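Category: Help Desk > Furniture & Finishes > Care and Repair
June – posted by the Dakeo support desk

Ticket 125: Sticky patch on dining table after switching polish (resolved)
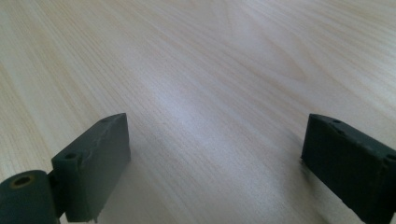
Thank you so much for writing in, and for being so patient with us while we went back and forth with the workshop in Brernville. You told us your table has had a tacky feel near one end ever since you changed from the Bensaid oil soap to a spray polish, and that wiping it down with a wet cloth only seems to make it worse. We do see this a fair bit on our pale tops, and it can be a hard thing to spot by eye. On a light blond veneer with a smooth finish, a bright light overhead will wash the grain out nearly to white in the middle, and a thin film of polish can hide in that glare all day long. So please go by your fingertips first, and then look at the top from a low angle with the main light switched off.

First reply from customer, 9:30 in the morning
Customer confirms the patch is the size of a dinner plate and feels like the back of a sticky note. No rings, no white haze, no lifting at the edge. The spray was used every evening for 31 days. Room is heated, table is not near the stove.

Our answer
That is good news, believe it or not! No haze and no lifting makes us think the finish underneath is fine and you are only feeling old polish that has piled up. Please put the spray away for now. Mix a small squirt of plain dish soap into a bowl of lukewarm water, wring a soft cotton cloth out until it no longer drips, and wipe with the grain in long strokes. Go over it again with a second cloth and clean water, then dry it right away. Please don't use vinegar, and please keep the green scrubbing side of the sponge well away from it – we have had to refinish more than one top after that.

Second reply from customer
Better, but still grabs a little at one corner. Customer asks if a hair dryer would help.

Our answer
We would leave the hair dryer in the bathroom, if you don't mind. Heat can soften the glue under a veneer, and then you have a bubble to deal with on top of everything else. Repeat the soap wash once a day, for up to 7 days, and let the table rest for 30 minutes after each wash before you put anything back on it. If the corner still grabs after that, dab a little of the Jandale cleaner on a cloth (never straight on the wood) and try it on the underside first.

Third reply from customer
Four washes did it. Corner now feels the same as the rest. Jandale cleaner not needed. Customer would like to know what to use from here on.

Our answer
Wonderful, we are so pleased! For everyday care a dry cloth is plenty, with a barely damp one after meals. You can go back to the oil soap once a month if you like the smell of it – quite a few of us here do.

Status: closed. Reply to this ticket if the stickiness comes back and we will open it up again.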